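Buy the Trays Before You Buy the Arm

I have sat through a good many budget meetings in my life, and I have a soft spot for them, which I realize is a strange thing to confess. I like the coffee, I like the way people guard their own line items like a hen on her eggs, and I especially like the moment when somebody clears their throat and says the word "robot." Everyone sits up a little. We had that moment last October at Ornar, the small kitchenware outfit where I have looked after purchasing for 13 years now (goodness, that went by fast), and I have been chewing on it ever since.

The proposal was a nice one, I want to say that first. We pack and sort household things, trays and bowls and serving pieces mostly, and the idea was to set up one automated station that could lift items off a table, sort them by size and nest them for the shelf. The quote from Gralesico ran to several pages and had a lovely drawing on the front. The machine was listed down to the last bolt. And then, at the very bottom, under "miscellaneous," there was a single line for everything the machine was supposed to touch.

Well, I made a bit of a nuisance of myself over that line, and I'd do it again. 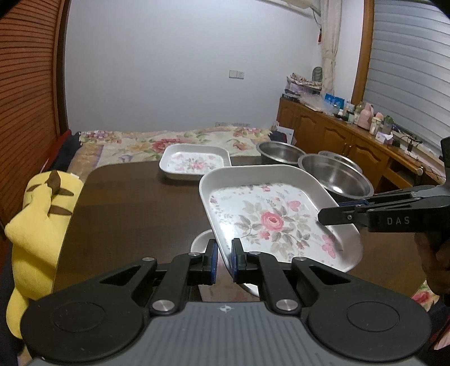 Equipment plans go wrong, in my experience, because we spend all our affection on the machine and leave the things it handles to fend for themselves. A price sheet tells you what a gripper costs, and it may tell you how much it can lift, but it can't tell you what you'll need to have lying around before anybody can say whether the thing suits you. Look at what is on that one table: two grippers at the rims of a big flowered tray, another tray partly underneath it, a smaller one farther back with the same style of pink flowers, and steel bowls bright enough to throw the light right back at you. Every one of those is something a buyer has to think of. The sizes need to vary, because your stock varies. You want some shiny things and some plain things, something tall-sided, something that stacks, and you want spares of all of it, because trays get dropped and bowls get dented and the pattern you settled on in spring has been discontinued by fall. None of this is expensive! That's the maddening part. It is the cheapest stuff in the whole plan and it's the first to be crossed out.

My own rule, and I offer it the way you'd offer a casserole recipe, is to write the list of objects before you write the list of machinery. Walk through your stockroom with a notepad. Pick 5 things you handle every day, then 8 you handle once in a while, and then go looking for the awkward ones, the ones your packers grumble about. Those grumbles are worth a great deal, and you won't find them in a catalog. When we did this we ended up with a shopping list I could have filled at any decent housewares store, and I put $500 against it as its own line, with its own name, so it couldn't be quietly folded into shipping or training later on.

Then there's the matter of fingertips. I had never given fingertips a thought in all my working years, and now I bring them up at dinner. The pads on a gripper are what meets the goods, and they wear, the same as the soles of your shoes. So ask the supplier what a new set costs, how long it takes to arrive, and whether your own people can change them or whether you have to wait for a visit. We asked two suppliers. Barbier sent back a plain little table with part prices in it, bless them. The other reply was a brochure we already had. I won't pretend that settled the whole decision, but it certainly warmed me to one side.

I'd put people's time in the same basket. Somebody has to set the table, hand things over, put them back, wipe everything down and do it again, and for the first stretch of any project like this that somebody is going to be busy most of the day. Our first draft had no hours in it for that at all. I suppose we imagined it would get done in the gaps, but I've worked in that building a long time and I couldn't tell you where the gaps are. Put the hours in. If the total makes the room go quiet, then it's a good thing you found out in a meeting, with the coffee still hot, and before the purchase order went out.

Now, I know the other argument, and I have some sympathy for it. If you load every last teaspoon onto the budget, the project looks too big and it never gets approved, whereas a slim plan gets you in the door and you can sort out the rest as you go. Our sister shop over in Grornutdale did it that way. They are cheerful about it, and they've managed, mostly by borrowing from their own sales samples, which the sales folks bring up whenever they can. I'd still rather have the argument once, up front, than have it in little pieces every week over who took the last good bowl.

Our revised plan goes back in next month. The machine section is a page shorter than it used to be and the objects have a page to themselves, with sizes and quantities, and pads are listed separately underneath. I've asked for twice as many trays as anyone thinks we need, and I expect to be talked down a little.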